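Grirora Tillbridge Tables: Owner's Guide
Section 4. Everyday Use and Care of the Tabletop

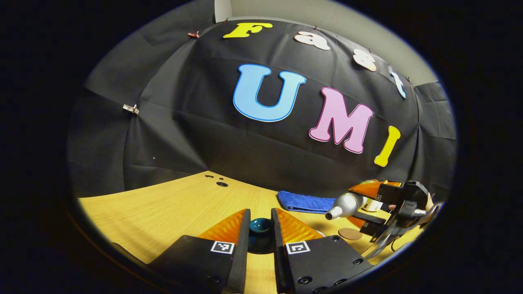
The tabletop is ready for normal use once the legs have been tightened and the table stands level (see Section 3). Its coating will handle daily contact with dishes, cups and paper, but it can be marked by heat, standing liquid and grit dragged across the surface. Keep a few simple things within reach of the table whenever drinks are out. A round cork coaster and a folded terry towel, like the tan one and the blue one in the photo, will take care of most of what a drink can do to a pale wood-grain top. Bottles are the other common problem. A metal bottle lying on its side, even with the cap on, can roll and drip from the neck, so stand it up on a coaster when you put it down for any length of time.

This section applies to all Tillbridge tables. Where the Messina and Cloldale finishes need different treatment, the text says so. The name of your finish is printed on the label under the top, next to the serial number.

4.1 Before first use

1. Remove the protective film from the top. Start at a corner and pull slowly, keeping the film low and close to the surface.

2. Wipe the top with a soft cloth dampened with plain water. Wring the cloth out well first.

3. Dry the top with a second cloth, wiping with the grain.

4. Leave the table uncovered for two hours before placing anything on it.

5. Check the edges and corners for leftover film. Small pieces can be rolled off with a fingertip.

Note: A light smell is normal when the film first comes off. Open a window if it bothers you.

Caution: Do not use a knife or scraper to lift the film. Scratches made this way are not covered by the warranty.

4.2 Setting out drinks

1. Place a coaster wherever a cup, glass or bottle will stand. Cork, felt and woven cotton are all suitable. Put rubber coasters on a cloth or do not use them at all, as some kinds of rubber leave a yellow mark that cannot be cleaned off.

2. Check the underside of each coaster. Brush off crumbs and sand before you set it down.

3. Fold a dry towel in half lengthwise and lay it near the middle of the table, where everyone can reach it. Terry cloth works best for spills.

4. Stand bottles upright with their caps closed. If a bottle has to lie down because it is tall or top-heavy, lay it on the towel and turn the neck away from the edge of the table.

5. Lids and small bowls can go straight on the surface if they are clean and dry underneath. Lift them to move them.

Note: A cork coaster soaks up water. After a long meal, turn it over and feel the underside. If it is damp, swap it for a dry one and stand the damp one on its edge to dry.

Caution: A coaster is not a trivet. It protects against moisture and the warmth of a cup of coffee. It will not protect the top from a pan that has just left the stove.

4.3 Hot dishes

1. Use a trivet with feet, or a thick wooden board, under any dish that has come from the oven or stove.

2. Leave a gap of at least 4 inches between a hot dish and the edge of the table.

3. Do not leave a hot dish in one spot for the whole meal. Take it back to the kitchen after serving.

4. Do not cover a hot trivet with a towel.

If a white, cloudy patch appears after contact with heat, leave it alone for a day. Light patches often fade without treatment. If the patch is still there, follow the steps in 4.6.

4.4 Wiping up spills

1. Lay the dry towel over the spill and press down. Do not rub.

2. Lift the towel, fold it to a dry side, and press again.

3. When the liquid is gone, wipe the area with a damp cloth.

4. Dry with a clean part of the towel, including the edge of the table and the underside if anything ran over.

5. Move nearby coasters and look beneath them. Liquid travels under flat objects and stays there.

For milk, juice, wine or anything with sugar in it, add one drop of dish soap to the damp cloth in step 3, then wipe a second time with plain water.

Note: If your tabletop has openings of any kind, such as small round holes, dry around each one with the corner of the towel. A cotton swab will reach the inside rim. Do not pour cleaner into the openings or fill them with wax.

Caution: Red wine, beet juice and turmeric will stain the Messina finish if left overnight. The Cloldale finish is darker and hides these stains better, but it should be wiped just as quickly.

4.5 Regular cleaning

After each use
Brush off crumbs with a dry cloth. Wipe with a damp cloth and dry.

Once a week
Remove everything from the table. Wipe the whole top with the grain, using warm water and a little dish soap. Wipe again with plain water and dry. Put objects back in slightly different places so that the surface ages evenly.

Every 4 weeks
Check the felt pads under lamps, vases and trays, and replace any that have worn thin or picked up grit. Wash the table towels without fabric softener. Softener leaves a film on the loops and the towel will then push water around.

Do not use:
bleach or ammonia
scouring powder
steel wool or the green side of a kitchen sponge
silicone spray polish
a steam cleaner
vinegar, at any strength

Colored towels should be washed at least once before they are used on a light tabletop. New dark blue, red and green towels can give off dye when wet. To test a towel, wet one corner, press it on white paper and wait a few minutes. If there is color on the paper, wash it again.

4.6 Rings, cloudy spots and light scratches

Try the mildest treatment first and stop as soon as the mark is gone.

1. Clean and dry the area.

2. Rub the mark with a dry soft cloth, with the grain, for a minute or two. Fresh water rings sometimes come out at this stage.

3. If the mark remains, put a small amount of Grirora Care Cream on the cloth and rub gently. Wait until the cream is almost dry, then buff.

4. Repeat once if needed. Leave the table for a day before judging the result.

For a light scratch in the Messina finish only, 400 grit paper may be used by hand, dry, with very light strokes along the grain. Stay inside the scratch. Wipe off the dust and apply care cream. Do not use sandpaper of any grade on the Cloldale finish, where it will leave a dull patch lighter than the rest of the top.

Caution: Never use a power sander. The coating is thin and cannot be put back at home.

4.7 Table coverings

A fabric cloth may be left on the table during the day. Take it off at night, especially in humid weather. Plastic and vinyl covers should be removed right after the meal, and should never be stored folded on top of the table.

If the table is used for crafts, put down a cutting mat or heavy cardboard. Foam shapes and letters, stickers and modeling clay can bond to the coating in a warm room, so keep them in a tray when they are not in use. Tape should not be applied to the top. If some has been, warm it with your hand and peel it back slowly. Leftover adhesive can be loosened with a little cooking oil, left for five minutes, and then washed off with soap and water.

4.8 Sunlight and room conditions

Both finishes change color slightly in the first months. Objects left in one place, coasters included, can leave a lighter or darker shape behind. Most of these shapes even out after the object has been moved. If the table stands by a window, turn it end for end in September, when the legs are due for the yearly check in Section 3.

Keep the table at least 2 feet from a radiator or stove.

4.9 Spare parts and care products

Care cream, felt pads and replacement leg bolts can be ordered with the form at the back of this guide. Copy the serial number exactly, including any zeros at the end. A label that ends in 4000, for example, must be written out in full. Questions about marks and stains can be addressed to Brunello Fontana at the Grirora service desk. Please include a photo taken in daylight and the name of your finish.

Section 4 last revised 26 April 2023. Continue to Section 5, Moving and Storing the Table.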